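Chapter 6
Choosing a Hand-Held Gripper Kit

A robot arm can be taught a task in several ways. One of the cheaper ways is to have a person do the task first, using grippers that match the ones on the arm. Several firms now sell these grippers in pairs, with the cables and software needed to record the work. This chapter looks at one of them, the Joner kit, and uses it to explain what a buyer should check before placing an order. 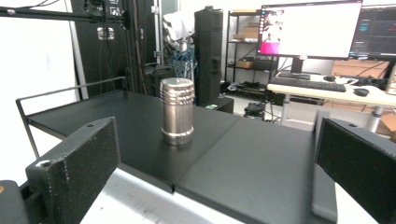
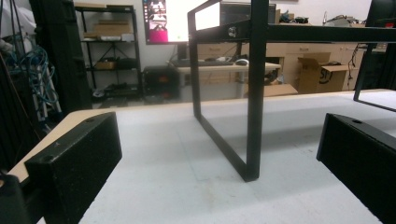

Views from the hand-held grippers, with the two black fingers at either side.

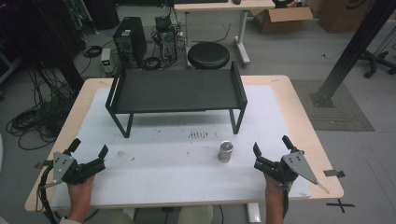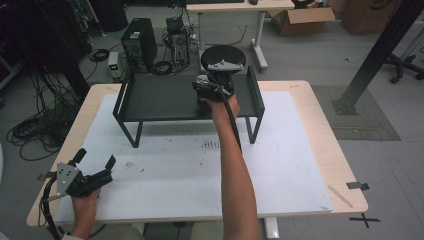 14 comments | 429 shares

The Joner kit is sold in two versions. The basic version includes one gripper, and the Nurnier version includes a pair. A single gripper is enough for picking up a part and setting it down. Jobs that need one hand to steady a part while the other works call for the pair. The listed price of the pair is $1,271, without a computer.

Three points deserve attention in any kit of this type. The first is finger shape. Wide block fingers hold round parts well but are clumsy with thin ones. The second is weight. An operator who works for 60 minutes without a break will notice a heavy gripper, and tired hands make poor recordings. The third is the cable. A wired gripper needs no charging, but the cable has to be routed so that it does not drag across the work.

Software is a separate question. The Joner kit comes with a recording program called Kiss, which saves each attempt as its own file. Buyers should ask whether those files can be opened in other programs. Skisthorpe, the dealer that handles most orders, offers a converter at extra cost.

Section 6.1 begins with the fingers and how to measure their opening. Readers who already own a kit may go to Section 6.2, on setting up a work table.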